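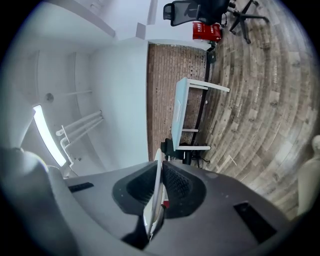 The brick wall and the pipes, before we start.

Jan 13, 2018

I have the key to the room at last. Marianna Walczak gave it to me in the morning, together with a paper to sign and a long list of things I must not do. I must not paint the bricks. I must not hang anything on the pipes. I must not put nails in the beam. I said yes to all, because I wanted so much to be inside and to close the door behind me and think.

In December, when I saw it the first time, I stayed maybe ten minutes and I remembered only the bricks. It is a reddish brown, a little like strong tea, and after so many years of white rooms I find it very warm. Today I looked more at the ceiling. The light is a long strip and it is quite cold, white with blue in it. For cutting cloth this is good, I will see every thread. For the evening classes I am less sure. My mother used to say that under such a light all people look as if they need soup. I will bring the two lamps from home and try them in the corners.

The pipes run together, all white, and turn with elbows, and one short piece goes nowhere at all. Nouhaila Ramadan thinks we should hide them with a cloth. I don't want to hide them. At Hernmont, where I learned to sew, the pipes were also like this, and when I was bored I followed them with my eyes from one end of the room to the other. I think a pupil needs something to look at while the teacher talks.

We measured the wall where the shelf will go. Nouhaila held one end of the tape and I wrote the numbers: 272 centimetres of free wall, and the shelf is 128, so two shelves fit next to each other with a small space left over. I was very happy with this and made her measure it again. She was patient, but the second time she sighed. The shelves must stand on the floor, they can't be fixed to the bricks, so I have to ask at Navitz if they have the kind with wide feet.

Then we spoke about money, which I don't like to do when I am standing in a coat. The deposit is 500 and I have paid it. The big table from Shojaei is still not paid and they keep it for me only until the end of the month. Nouhaila says to take a cheaper table now and the good one in a year. She is probably right. But I have put my hand on that table and I know how the scissors would go over it.

There is a black line along the bottom of the bricks, I took it for a cable but I did not bend down to see. I must ask Marianna. If it is a cable, I don't want chair legs on it. Also to ask her: may the window be open at night, who else has a key, and where do I put the rubbish.

After lunch I swept, although it was already clean enough. I wanted to do one thing in the room that was work. Nouhaila went to catch her bus and I stayed, ate my second sandwich standing and walked from the door to the brick wall and back. The sound is a bit hard. With the rolls of wool on the shelves it will become softer, and a carpet would help too, but a carpet collects pins and I don't want pins.

I came home with cold feet. I wrote to Grurnetti about the sewing machines and asked if they can bring them up the stairs or only to the street door. No answer yet. Tomorrow I will wash the curtains, and look in the cellar for the box with the hooks.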